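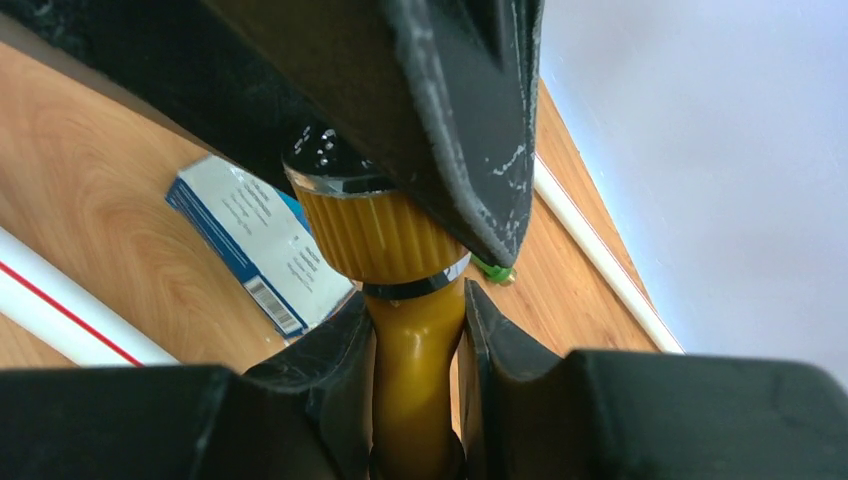
Skurnine asked whether the small bottles could be left off this year, as they had all been looked at in December. They stay on. A cap that was tight in December can be loose by summer.

Medicine and toiletries cupboard, flat 11, Bakke House
Checked July 31, 2020
Marks used: OK, ACTION, N/A

1. Caps and lids
Screw caps close fully and do not spin on the thread: OK
Ribbed caps clean enough to grip: ACTION
Comment: two were sticky with old syrup. Wiped with warm water and dried. Look again next time.

2. Bottles and vials
No cracks, chips or leaks: OK
Stood upright on the shelf: ACTION
Comment: one had been laid on its side behind the cotton wool. No leak found. Moved to the front.
Coloured bottles kept out of direct sun: OK

3. Boxes and leaflets
Each bottle has its own box or a label that can be read: ACTION
Comment: three boxes were empty and have gone in the recycling. One bottle had lost its label and nothing else identified it, so it goes back to the pharmacy at Jorport. Do not pour it down the sink.
Leaflet inside the box: OK
Comment: one leaflet was in the wrong box. Swapped.

4. Dates
Use-by dates read and noted: OK
Out-of-date items taken out: ACTION
Comment: 2 items out of date, both eye drops. Bagged for Jorport with the unlabelled bottle.
Date of opening written on the bottle: ACTION
Comment: hardly any have this. Pen now tied to the shelf bracket.

5. Cupboard
Catch holds when the door is pulled: OK
Shelf at least 150 cm from the floor: N/A
Comment: wall unit by Dallano, height fixed. The shelf is well above the worktop and there is no stool kept near it.
Thermometer reading under 25 degrees: OK
Comment: it was 21. The kettle has been moved along, as steam was getting to the lower shelf.

6. Loose bits
Small plastic pieces, tabs and spare caps picked up from shelf, worktop and floor: ACTION
Comment: swept under the unit as well. Spare caps that fit nothing were thrown out.

Outstanding: pharmacy bag, opening dates, second look at the sticky caps.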